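How to Test Whether a Robot Arm Can Fold Your Towels

People ask whether a machine can do the laundry yet. The short answer is that it can do parts of it, slowly, and the parts depend on the towel. If you have access to an arm with a two-finger gripper, you can find out for yourself in an afternoon. These are the steps we use at the Orkier workshop in Erkudville.

What you need

A table with a smooth, light top. An arm or a hand-held gripper with two parallel fingers. One plush towel and one thin dish towel. A timer and something to write on.

Step 1. Start with the towel flat

Lay the towel out by hand and smooth it. Picking a towel out of a full basket is a separate problem and a much harder one. If you mix the two you won't know which one failed.

Step 2. Pick the grasp point

Go for an edge with a hem. A hem is stiffer than the cloth around it and gives the fingers something to close on. Bring the open fingers down on both sides of the spot, then close them so the cloth rises between them in a fold.
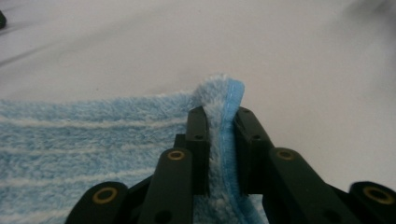 Prullia Workshop Notes

A grip on plush cloth should take in the hem on one side and the pile on the other, as it does on the blue striped towel. If you catch only pile, the towel will slide out when you lift. Open the fingers, move closer to the hem and close again.

Step 3. Lift and carry

Raise the edge slowly and move it across to the opposite edge. Keep it low. A high lift lets the cloth swing and it lands crooked. Lower the edge until it touches before you open the fingers.

Step 4. Repeat for the second fold

Turn the towel or move the arm, whichever is easier on your setup. The second fold has two layers, so check that the fingers have both. Thick towels may need a wider opening than you started with.

Step 5. Score it

Do 100 tries with each towel. Count a try as good only if you would put the towel on a shelf without fixing it. Give each try a limit of 60 seconds and stop there.

When we ran this in August with our Hafstein arm, the plush towel came out at 52 good tries. Most of the bad ones went wrong in step 2. The thin towel did worse, as the fingers kept touching the table before they had enough cloth between them. A person takes roughly 3 seconds for the same fold.

So for a home, we would say no for now. For a shop that folds one kind of towel all day, starting from flat, it may be worth a trial. Run the test on your own towels first, and wash them before you start. New ones are more slippery.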